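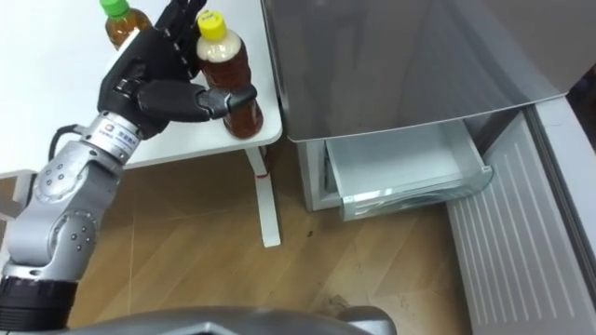

Bottle task, head view. The hand closes on the yellow-capped bottle; the green-capped one stands behind it.

aliki_raptis
Posted in October, 5 replies

We have posted the grasping results for Tritier. The policy was trained on 534 demonstrations and evaluated over 20 trials per bottle. Head view alone performed nearly as well as head and fixed views together. Comments on the method are invited.

havlicek_lab
Thank you for sharing this. I must question the conclusion. In the head view the fingers hide most of the rear bottle, and 20 trials cannot separate two conditions that close.

aliki_raptis
The point on trial numbers is accepted. As to the hidden bottle, the fixed view was included for that purpose. 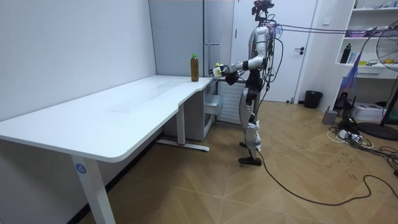
It shows the reach from the side, and the policy receives it at the same rate as the head view. Removing it cost us very little.

vadimham
I disagree with havlicek_lab. Our group found the same with roughly 600 demonstrations.

havlicek_lab
With the same bottles in the same places, I presume. Kindly report placement spread.

akine_user
Were failed grasps kept in the training set?

aliki_raptis
They were removed. Placement spread will be added to the appendix.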